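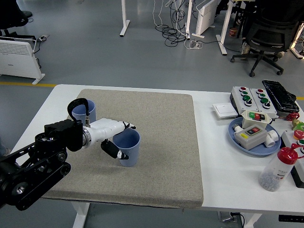 Oksana Kovalchuk wrote to us in February that she paid a deposit for a flat in Pargate and then could not find on our site when she gets it back. She was right, the answers were in three different places. We have put them on one page.

When do I get my deposit back?
We return it within 3 weeks after you give us the keys. If you pay from a foreign bank, it can take a few days longer, and this does not depend on us.

How much is the deposit?
For a studio it is 555 euros. For a larger flat it is one month of rent, but never more than 3000 euros.

Can I move in before the contract starts?
Sometimes yes. Please ask the Clukell office first - they know if the flat is already cleaned.

Are the dishes and bed sheets included?
Dishes yes, bed sheets no. You can rent a set at the office in Imatton.

What if I lose my key?
A new key costs 100 euros, because we must change the lock also. Please tell us the same day.

May I have a pet?
One cat or one small dog is allowed in Pargate. In the Ostapchuk building we cannot accept animals, the owner does not permit it.

Who pays for the internet?
It is in the rent. The password is on the paper inside the front door.

How do I end my contract?
Send us a letter or an email one month before you leave. A phone call is not enough, even if you spoke with someone who said that it is fine.

Last change of this page: 28 May 2022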